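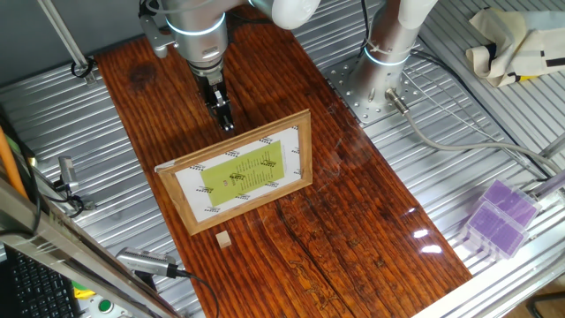

A two-finger gripper over a wooden picture frame at the Gagnon workshop.

Gagnon has brought in a written code of practice for its shared robot benches, covering everything from where a person may stand to how a task is signed off before it runs unattended. The rules took effect in April and apply to staff, students on placement and visiting firms.

The code runs to 8 pages and replaces a set of notices that had been taped up near the benches over several years. Some of those notices disagreed with each other, particularly on arm speed and on who was allowed to reset a machine after a stop.

Bart Cuypers, who led the drafting, said the old arrangement worked well enough when the same few people used the benches every day.

"Then we had people coming in from Asteck and Steter for a week at a time, and each of them brought their own house rules," he said. "You'd get two people at neighbouring benches with different ideas of what a stop button was for."

Under the new code, every bench has one named operator for each session. That person holds the key, checks the stop controls before the first movement and writes the result in the bench log. If the operator leaves the room, the arms are parked and the key goes too.

Where two arms share a work surface, only one may move while a person is reaching in, and only at the lowest speed setting. The second arm has to be held in its rest position. Both arms may run together once everyone is behind the floor line.

Grippers get a section of their own. Closing force must be set for the most fragile item on the bench, and the setting has to be written down before work starts. Anything with glass in it is kept out of new tasks until the same motion has been run with an unglazed or solid item. Fingers are checked for wear at the start of each session, and worn pads are replaced in pairs.

The code also deals with housekeeping, which Cuypers said caused more argument than any other part. Items that aren't needed for the task must be outside the arm's reach, cables must be clear of the moving joints, and drinks are banned from the benches altogether. Earlier drafts would have banned personal bags from the room as well. That was dropped after complaints from people who travel in for the day.

A new task must complete 70 runs under supervision before it can be left to run alone. A run that needs a hand from the operator doesn't count, and any change to the gripper, the mounting or the control software sets the tally back to zero.

Pinix, which rents bench time from Gagnon, asked for a lower number where the change is a minor software update. The request was turned down for now, although Cuypers said it would be looked at again when there were enough log entries to judge it by.

Near misses are to be reported by the end of the shift, including those where nothing was touched or damaged. Reports go to the bench supervisor and are posted without names – a point that staff had asked for early on.

Existing users have been given a short induction and must repeat it once a year. New users will need to complete it before they are issued a key. Printed copies of the code are kept at each bench, and the log sheets can be collected from room 1407.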